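Swapping the fingertips on the hand-held gripper

I have been using the same hand-held gripper for cloth work since the winter, and the stock pads were the weak point. They are smooth silicone and they pick up lint. After a long session of pulling sheets they slide on cotton, and I end up squeezing harder to compensate, and that shows up later as bad width data. So in April I ordered two sets of replacements and ran them against each other.

The first set is from Prallia. It is a flat pad with fine ribs, soft enough to dent with a fingernail. The second is from Bosman, harder, with a coarser molded texture. Both fit the same finger with the same screws, although the Bosman holes needed cleaning out with a drill bit before the screws would seat. The controller is a Reso board with the firmware I described in the last post. I changed nothing on it between runs except the zero offset, which has to be redone any time the pads come off.

Test procedure: grab a single layer of fitted sheet near the edge, lift, drag toward me, release. One trial is one grab. I did 200 trials per pad set, in two blocks, with the order swapped for the second block. A slip is any trial where the cloth leaves the pads before I open the trigger. A double is any trial where I pick up the mattress cover along with the sheet. I logged both by hand.

The Prallia pads hold better when they are clean. They conform to a wrinkle and need very little closing force. The trouble starts in the second half of a block, when the ribs fill with fiber and the slips come in clusters. Wiping them with alcohol brings them back, and then they need to dry before the next grab.

The Bosman pads were worse at first. They want a definite fold to bite on, and on flat, tight cloth they skate. Once I started coming in at a lower angle and letting the tips push up a small ridge before closing, the slips mostly stopped. They also did not get worse over the block. Doubles went up slightly, which I put down to the lower approach.

Camera notes. The wide lens sees both tips through the full range of travel, so I can check contact from the video without a second view. Pale cloth is hard on auto exposure. With it left on, the sheet washes out every time I tilt down and the tracker loses features. I locked exposure and gain and had no more dropouts. Straight lines near the edges bow a lot, and the calibration has to be good there if you want a usable pose when the hand is close to the bed. Mine was off until I redid it with more board views in the corners.

One more item on the controller. The Reso logs finger width at a lower rate than the camera, and I had been interpolating without checking the clock. There was an offset of 105 ms between the two. That is enough to make a clean release look like a slip. I corrected it and relabeled the affected trials.

For now I am keeping the Bosman pads on. The plan is to run them to 2,000 grabs and look at the wear on the texture. I would like to repeat the test on towels, where I expect the ribs to do badly. The Prallia set goes in the drawer for thin fabrics. If anyone has cut their own pads from sheet rubber, I would be interested in the hardness you settled on.
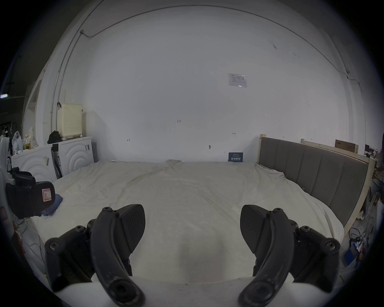
Page last changed: April, 2nd revision (clock offset added)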